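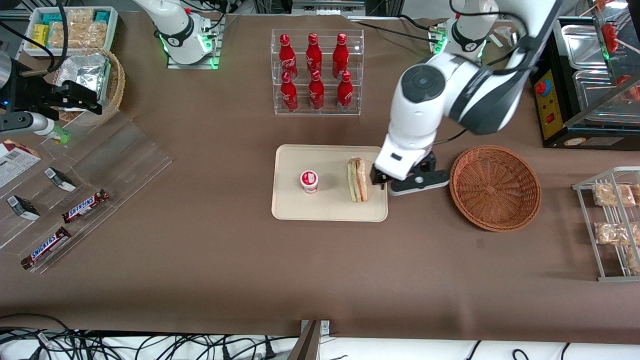 Griddale write that the soggy crumb in our filled rolls comes from the filling going in too wet, and that their bread is the same as it was in the spring. Their note says to drain the tomato for longer and leave the bake alone.

I don't think draining explains all of it. The plain cheese ones go clammy at the base too, and there is no tomato in those.

**April, bread bench, morning**

Cut open one long roll from each of the two suppliers (Griddale and Siseck), same filling, wrapped at the same time and kept in the same fridge. Opened after 3 hours.

- Griddale: damp line along the bottom cut face, crumb pulls away with the knife. Top half fine.
- Siseck: slight tackiness at the bottom, crumb still springs back. Crust leathery on both halves.

Leathery crust is what I would expect from a closed wrap. Water leaves the crumb, reaches the crust and has nowhere else to go. The bottom crumb is a separate problem and I should stop writing them up as one fault.

**Spread**

Ran the Griddale rolls again with softened butter taken right to the edge of the cut face. Damp line much narrower, and only where the knife had skipped a patch near one end. Low-fat spread did very little. It has a good deal of water in it to begin with, so it was never going to be much of a barrier - we should take it off the prep card for anything with salad.

Mayonnaise straight on to bread: no better than bare crumb in this batch. Over butter it was fine.

**Cooling**

Dultham rang back about the tins. Their 700 g loaves are sliced cold, and they won't cut on the day of baking. Griddale's rolls reach us bagged and I have no idea how long they stand first. If they are bagged warm, the crumb is taking up condensation before we open the bag. Need to ask for the bagging time in writing.

Christodoulou film has arrived (perforated). Not opened. Keep it out of the butter runs or we'll be changing two things at once.

**Next**

1. Repeat bare and buttered on Siseck rolls.
2. Weigh each half separately before filling and after scraping clean. The scraping loses crumb, so do a blank.
3. Perforated film on the cheese only, after the above.

Scale by the sink drifts when the extractor is on. Use the other one.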